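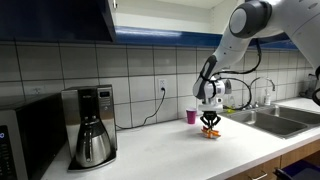
The counter in the second kitchen, with the coffee maker and the pink cup.

I've wanted to get into the Zosasau open day for years, mostly because I love looking at other people's kitchens, and this March I finally made it down to Vesumport for it. They open up the whole place once a year, and you can walk through the fitted kitchens at your own pace. It took me 13 minutes to find the right door (the signs stop at the parking lot, be warned!), and then I was in.

The first kitchen was nice but a bit dark for me. The second one I could have moved into on the spot. White countertop, tile behind it, the sink over toward one end, and enough room in between to roll out a pie crust without shoving everything onto the stove. My own counter at home is mostly toaster and mail, so I was jealous.

What I liked is that it was set up like a kitchen somebody uses. There was a microwave on the left, then a stainless steel drip coffee maker with one of those thermal carafes, the fat round kind with a black lid. I have a glass pot at home and I've been going back and forth on this for ages – does the coffee really taste better after an hour in steel? The woman next to me swore it does. Her husband said he can't tell. A bright pink plastic cup stood back against the tile, and there was a little orange thing on the counter that looked like a toy carrot. My niece has a whole basket of play food and I find it in my shoes.

Dardo Olivares was showing people around that part of the building, and he was very patient with my questions about grout. He told me the Grultia layout, which is what they call this one, gets the most requests, and that it's number 461 in the catalog. He also quoted me 1,604 dollars for the countertop alone, so I went and had a cookie.

The cookies were by the exit, next to the Wei samples, where you can pick out drawer pulls and feel how heavy they are. I took 4 brochures and kept two. If you go, get there early, wear flat shoes, and bring the measurements of your own kitchen. I forgot mine and had to guess at everything – now I'm going around the house with a tape measure.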